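# Flikel Battery Backpack Sprayer, 4-Gallon

The Flikel is a four-gallon backpack sprayer with a diaphragm pump and a removable lithium battery. We sell it mostly to property managers, landscape crews and homeowners with gravel yards or long fence lines. It handles the usual water-based weed killers, both the kind you put down before seeds sprout and the kind you spray on green growth. It also works for liquid fertilizer if you rinse it well between jobs.

Plotumside has carried this sprayer for three seasons. The current version has the metal wand and the wider fill opening. If you have the older one with the plastic wand, most of the parts below still fit, except for the lid gasket.

## What comes in the box

- Sprayer tank with harness and waist belt
- Battery and wall charger
- Metal wand, 21 inches
- Flat fan nozzle, cone nozzle and adjustable brass nozzle
- Fill strainer
- Spare O-rings for the wand and shutoff
- Printed manual

There is no measuring cup in the box. Use the one that comes with your product, or order our marked pitcher with the sprayer.

## Specifications

| Item | Detail |
|---|---|
| Tank size | 4 gallons |
| Empty weight with battery | 15 pounds |
| Full weight | Close to 50 pounds with water |
| Top pressure | 54 psi |
| Battery life | Up to 9 tanks per charge on the low setting |
| Hose | 4 feet, reinforced |
| Seals | Viton |
| Warranty | 2 years on pump, 1 year on battery |

The nine tanks were measured with the flat fan nozzle at low pressure. On high you should expect fewer, and an older battery will give you less again. If you spray all day, buy a second battery.

## Pump and pressure

The pressure dial is on the lower left side of the tank where you can reach it with the harness on. Low is right for most herbicide work. The drops are larger and they stay where you put them. High is for reaching into brush or for the brass nozzle on a tight stream — don't use it near flower beds or a neighbor's lawn.

The pump stops by itself when you let go of the trigger and starts again when you squeeze. A short buzz at the start of each squeeze is normal. A buzz that goes on with the trigger released means there is air in the line or a worn O-ring at the shutoff. Hold the trigger open for a few seconds to clear the air first. If the noise comes back, change the O-ring.
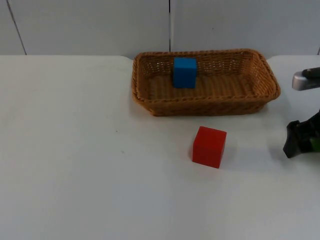

**Plotumside**

## Choosing a nozzle

The flat fan is the one to use on gravel, driveways and bare soil before the season starts. Walk at a steady pace with the tip 18 inches off the ground and overlap each pass by a third. The cone is better for spot treatment on clumps. The adjustable brass nozzle goes from a wide mist to a stream and is handy along walls, but it is hard to get an even rate out of it. We don't recommend it for pre-emergent products.

Check your rate with plain water before you mix anything. Spray a measured patch of concrete, see how much water you used, and compare it with the label on your product. The label always wins over anything written on this page.

## Cleaning and storage

Empty the tank the same day you fill it. Rinse three times with clean water and run some of each rinse through the wand. Put the rinse water on an area the label allows. Granular products that have to be dissolved leave grit behind, so take out the strainer and the nozzle filter and wash them by hand.

Charge the battery before winter, then take it off the sprayer and keep it indoors. Leave the tank lid loose. Most of the cracked pumps that come back to us in April had water left in them over a hard freeze. Pouring out the tank does not empty the pump. Run it until the wand spits air.

## Replacement parts

- Pump assembly, part 121
- Lid and gasket set (current version only)
- Wand and shutoff kit
- Nozzle set
- Harness with waist belt
- Battery
- Charger

Parts are in stock at the Pruncombe counter and ship within two business days. Have your serial number ready when you order a pump. It is on the silver sticker under the battery.

## Common questions about this model

**Using bleach.** No. It will eat the seals and it voids the warranty. The same goes for solvent-based products and wettable powders.

**Using one sprayer for everything.** We advise against it. Even a small amount of weed killer left in the hose can hurt roses and tomatoes. Keep a second tank for plant food, and mark both with a paint pen.

**Fit with the Nilsuwan spray boom.** The two-nozzle Nilsuwan boom threads onto the metal wand with no adapter. The four-nozzle boom needs more flow than this pump gives, and the outer tips will drip.

**Left-handed use.** The hose comes off the right side and can't be moved. It is long enough to bring across the front.

## Ordering and returns

Unused sprayers can be returned within 30 days in the original box. Once a tank has had chemicals in it we can't take it back, but warranty repairs are still covered. Rinse it before you bring it in — we turn away tanks with product left inside.

Page updated 2018-09-09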